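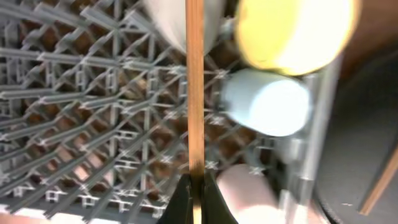 Kamlesh Saxena

Kitchen > Washing up > Chopsticks and small wooden things

Last updated: March

Wooden chopsticks and skewers are small things, but they give more trouble at the dish rack than the big plates. They fall through the gaps, they lie flat in the water under the rack, and after some months they begin to smell. In my kitchen in Bragança we use them almost every evening, so I have had time to make mistakes with them. I write down what works for me.

Washing

Do not leave wood in the sink overnight. Ten minutes in water does no harm, but a whole night makes the stick swell, and later it becomes rough like a cat's tongue. I wash chopsticks first, before the greasy pans, while the water is still clean. Hold them together in one hand, thin ends down, and rub them with the soft side of the sponge. Rinse and shake.

If rice is stuck on the ends, put only the ends in a cup of warm water while you eat your fruit. The rice comes off by itself.

Drying

A plastic rack with a grid bottom is good for air, but a thin stick finds every hole in it. I tried three ways:

Standing in the cutlery cup of the rack. Good, if the cup has holes in the bottom. Put the thin ends up.

Lying across the bars, not along them. Also good, but they roll when you take out a plate.

In a tall jar. I stopped with this. The water collects at the bottom and the wood becomes black there.

Before I put them in the drawer I always wipe them with a dry cloth, also when they look dry. I bought a small bamboo tray from Dunuda for the drawer and it is the right length, but one with slots in the bottom would be better.

The rack itself

A gray rack hides the dirt very well — maybe too well. The corners where the bars cross each other collect lime and old soap. Every second week I put the rack in the bath with hot water and 80 ml of white vinegar for each liter, leave it for half an hour, and go over the joints with an old toothbrush. Rinse it well afterwards, or your cups will smell like salad.

At the table

Much of the washing can be saved before it starts. For rice with a dry topping I like a round plate with some free space at the edge. 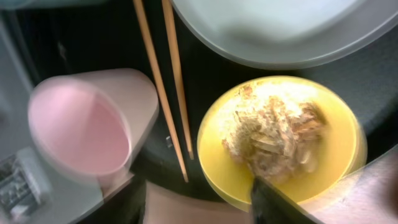 When the food stays in the middle, the rim remains clean to hold, and the topping does not fall on the table when somebody takes a bite. Put the topping on at the last moment. If it stands on hot rice for long it becomes soft and sticks to everything, also to the chopsticks.

Put the chopsticks next to the plate, side by side, and the cup on the other side of them where the elbow does not reach it. If you have no chopstick rest, a folded paper napkin is enough. On a dark table every grain of rice shows, so wipe it soon. Dry rice has to be scraped, and it can leave marks in the varnish.

Plastic cups and plates take color from turmeric and tomato sauce. Rinse them with cold water first, then wash warm. For old stains I make a paste of baking soda and water and leave it on for one hour. Menico sells a cleaning powder for the same job, and I found no difference except the price.

When to throw away

If a chopstick has a crack, a soft place or a smell that stays after washing, it goes out. I do not sand them, although my sister does. The old ones are still useful in the garden — they hold up young pepper plants very nicely.

Contact | Copyright Kamlesh Saxena | Back to top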